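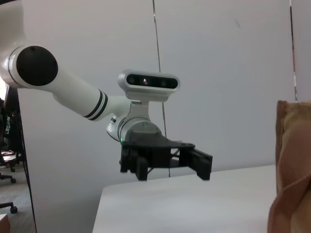

Call for participants: the Skerberg Grocery Diary

Signing up households now for the May round. Two weeks of writing down what food you buy, what you eat and what ends up in the trash. Paid. No special skills, no blood draws, no diet. Eat whatever you normally eat, please.

Who we are

Small team at Hovero, working out of the old Effiong building on the Skerberg side of the river. We study how people shop for food when they don't have a lot of time. The Grocery Diary is our main project. Earlier rounds gave us 3,375 receipts, a lot of them with coffee on them, and we read every one. This round is about small trips: the "just milk" run that comes home with chips, a lemon and a frozen pizza.

Who we want

Anybody 18 or over who does at least half the food shopping for their household. Living alone is fine. Roommates fine -- but only one of you signs up per address, so talk to each other first. We are short on:

Night shift workers
People who shop mostly on foot or by bus
Households with a teenager (one or more, good luck)
People who moved to Skerberg in the past year
Anyone who buys most of their food at a corner store

Not for you if you work for a grocery chain, or if you'll be out of town more than two nights during the diary. Did an earlier round? You can still apply but new households get first pick.

What you'll do

Come to one intro session, an hour tops. Snacks. You get the diary book, a pen, a kitchen scale and a stack of envelopes.

Keep the diary for 14 days in a row. Every food trip goes in, even gas station gum. Where, what time, what you meant to buy, what you came home with. Tape or clip the receipt in. No receipt, write down the total and "NR" next to it.

Weigh what you throw out. Peels and bones go in one column, food you could of eaten goes in the other. Don't stress about being exact. To the nearest ounce is plenty.

Pick up the phone twice. Short calls, nine questions each. We text first so you know its us.

Bring it all back and collect the rest of your money.

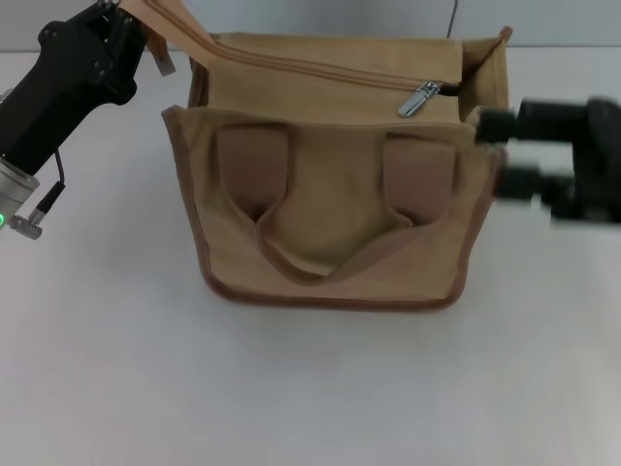 Carrying the shopping home is its own part of the diary this round, and it's new, so read this bit. On page 3 you write down what you left the house with -- bag, backpack, cart, stroller, bare hands -- and what you came home with. One bag per line. Tell us the type, the material, and how you carry it. For a canvas tote like the tan one with the brown trim, "canvas tote, two handles" does the job. Skip the brand. If you bought a new bag at the register because you forgot yours, put a star by it. We want a lot of stars. Do not be ashamed of stars. Bags inside bags get one line each too, and yes that includes the little produce bags if you use them.

You don't have to buy anything for this. Use the bags you've got.

Pay

$60 at the intro session
$90 when the diary comes back
$15 extra if both phone calls got done
Bus fare both ways, keep the tickets

Paid by check or store card, your pick. Checks take longer. If you have to stop partway you keep the first $60, just send the book back in the prepaid envelope so somebody else can use the scale.

Child care at the intro session if you ask for it on the form. Ask early please.

Privacy stuff

Your name goes on the consent sheet and nowhere else. The diary gets a number. Black out card numbers, loyalty numbers and anything on the receipt that's none of our business -- pharmacy items, whatever. A thick marker comes in the pack. We don't sell or share the diaries and stores never see them. Paper books are shredded once they're typed in.

You can quit any time, no reason needed.

Getting here

Effiong building, ground floor, side door next to the bike racks. The front door sticks. Bus 11 stops across the street. Parking in back is free after 5 p.m., before that it's meters. Ramp at the side door, restroom on the same floor. Sessions run mornings at 10 and evenings at 6:30, choose one on the form.

How to apply

Fill out the short form at the Hovero front desk or pick up a paper one from the Grollent Street library, rack by the copier. Drop it back at either place. You'll need to tell us:

How many people you shop for
Where you buy most of your food
How you usually get there
Best time to call
Which session works

We call everybody back, even if it's a no. If you haven't heard in a week, check your voicemail, then call the desk. Spots go in the order the forms come in, apart from the groups listed up top, who get held places untill the last week of sign-up.

Languages: diary book comes in English and Spanish. Large print too, tick the box. Don't like writing? You can record voice notes for the trips and we'll type them up, but you still need to save the receipts.

One more thing. Pets. Pet food does not count as food for the diary, leave it out. If the dog eats your dinner, that goes in the waste column. Write "dog."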